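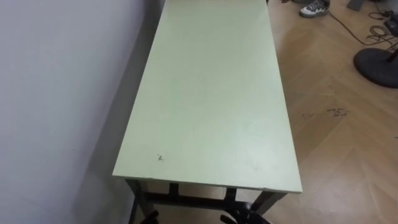 Figure 2. A long table with a pale green top and dark legs.

4.2 Where people sit when they share a meal

Seating turned out to be the richest part of our material. Across the 313 lunches logged in the Linon study, regulars went back to the same seat far more often than chance would allow, and they did so even when the room was nearly empty! Long tables made the habit stronger. Jatoi and Smadi describe a similar pull toward end seats in office canteens, and we were delighted to find it again in a setting as informal as ours.

The ends matter for talk as well. A person at the short side can see every face, and our transcripts show that topics opened from that position lasted longer and drew in more speakers.

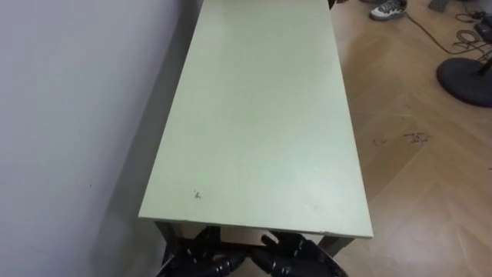 Middle seats work differently. People there tend to split into pairs and then drift back together -- often when a dish is passed -- and these moments of rejoining are where most of the laughter in the recordings occurs. Nowicki calls them "seams," a term we gladly adopt. We coded almost 3000 of them, and Section 5 looks at how they change when a newcomer joins the group.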